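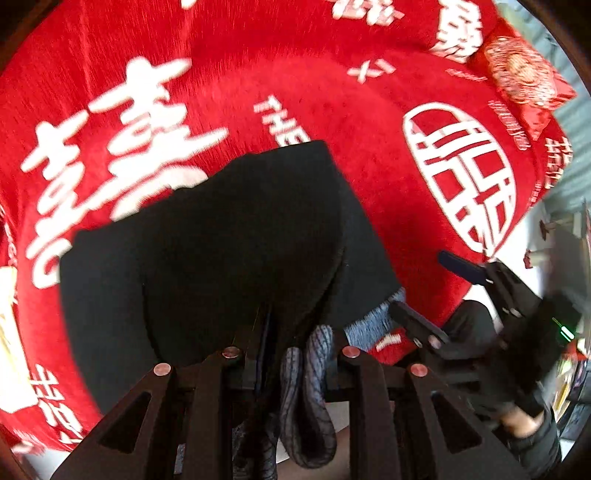
手持夹爪与待整理的深色织物。

共享工坊动态：手持式夹爪自制项目进入织物夹取练习阶段

Kurtuluş共享工坊支持的手持式夹爪自制项目，自秋季立项以来进展平稳。该项目由工坊会员自愿组成的Leler小组承担，目标是以工坊现有设备和家庭常用工具，制作一套可由单人操作的双夹爪装置，用于采集衣物、巾布等柔性物品的整理动作，供后续自动化研究使用。现将近期工作情况通报如下。

一、结构部分

目前使用的夹爪为第三版。指部采用带三角形镂空的黑色板件，连杆处以铜色圆头件连接，兼顾刚度与重量。第一版指板为实心结构，连续操作时手腕负担较重，会员反映集中，小组遂在第二版中改为镂空，并将连杆孔位重新校核。第三版沿用该方案，仅对握持部分的角度作了调整，使操作者在床面、桌面等较低位置作业时不必过度屈腕。

全部图纸已存入工坊资料库，项目编号618。会员如需复制，请先核对版本，旧版孔位与现行连杆不能通用。打印件取下后应静置至完全冷却，再行装配；螺钉不宜一次拧紧，应先对角预紧，确认两指开合顺畅后再行紧固。

二、指垫选配

织物夹取对指垫的要求与硬质物品不同。垫面过硬，薄布容易滑脱；垫面过软，则厚绒织物夹入后指端回位迟缓。小组先后比较了Matell和Warkness两种垫材，前者回弹较快，适合棉布与薄衬衫；后者贴合较好，适合绒毯和多层折叠的衣物。两种垫材均可在工坊材料柜登记领取，每人每次限领2片。指垫属易耗件，表面出现裂纹或明显压痕时应及时更换，不得以胶带临时缠裹后继续使用。

三、家庭环境练习

自本月起，部分练习由工坊工作台转至会员家中进行。家庭环境中的床品、衣物、靠垫材质差别较大，光线和摆放也不如工作台规整，所得记录对检验夹爪性能更有价值。小组计划在本阶段完成2,000次夹取动作的记录，其中400次须为双手配合动作，包括提起、对折、展平和转移。

练习时，应先以单侧夹爪夹住织物边缘，待其受力稳定后，再由另一侧夹爪跟进。有流苏、毛边或松散线头的织物，应避开连杆转动部位，以免卷入。操作者宜穿着袖口收紧的上衣，并取下手链、戒指等饰物。
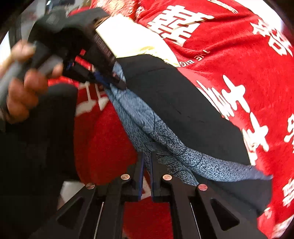 四、下一步安排

家庭练习阶段结束后，小组将汇总夹爪开合数据和会员书面意见，确定第四版的修改范围。现已列入讨论的事项包括握把直径、连杆限位，以及指垫的快拆结构。其中快拆结构涉及指板重新开孔，须待强度测试完成后方可定稿，请各位会员勿自行在现有指板上钻孔。

已领取夹爪套件的会员，请于12月底前提交练习记录表，并在表中注明所用指垫型号和织物种类。记录不完整的，将退回补充。套件如有损坏，请连同损坏部件一并送回工坊服务台，由工坊统一登记更换。

希望参加下一轮练习的会员，可在工坊服务台填写申请表。首次参加者须先完成夹爪装配与安全操作培训，培训时间以工坊公告栏通知为准。

Kurtuluş共享工坊
2024年12月3日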